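Speaker notes – "Clearing and resetting shared desks"
Elthorpe facilities workshop, afternoon session, Rizwan Bukhari

Slide 1. Title
Start without the introduction if Abdelkrim has already given it. State the scope: shared desks and side tables in open offices. Kitchens and meeting rooms are covered in Abdelkrim Fawzy's session.

Slide 2. The site
Malturus building, 400 desks, 6 floors. Reset once a day, after 6 p.m. The September log has 2572 entries, one entry per item moved. Explain the entry format: item, surface, where it went. Do not read out the table; it is on the handout.

Slide 3. Four classes of item
Class 1, fixed: monitor, chair, lamp. Stays with the desk.
Class 2, decorative: plants, vases. Stays on the surface, moved back from the edge.
Class 3, consumable: food, cups, bottles. Checked at every reset.
Class 4, textile: cloths, jackets, scarves. Folded or taken to lost property.
Pause for questions on Class 2. Someone will ask who waters the plants. Answer: the floor team, on the Marnitano schedule.
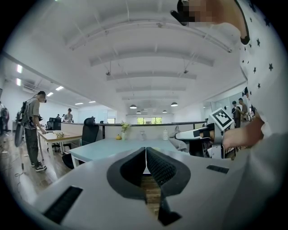

Slide 4. Order of work
The reset runs in one direction along the surface, left to right, and the hands do not cross back. Mixed surfaces are where the order matters. Take the blue table: a small yellow fruit, a vase with a sprig of yellow flowers, a clear plastic cup, a small white bottle. Three of those are Class 3 and one is Class 2. The vase is lifted last, after the cup and bottle have gone, and put back on a wiped surface. The crumpled gray cloth is Class 4 and gets its own entry in the log. On the wooden desk, the potted plant is near the front edge – under the rule on slide 3 it moves back.

Slide 5. Chairs and cables
Chairs are pushed in after the surface is done. Cables on the floor are reported and left in place. The team does not unplug anything.

Slide 6. Unlabeled bottles
Most disputed item in the log. Current rule: closed bottles go in the floor tray for one night, then out. Abdel Hamid uses two nights. Give both and say that we have not compared them.

Slide 7. Exercise
Groups of 4, ten minutes. Each group gets a tray of mixed items and the blank log sheet. Collect the sheets before the break. Spare pens are in the box by the projector.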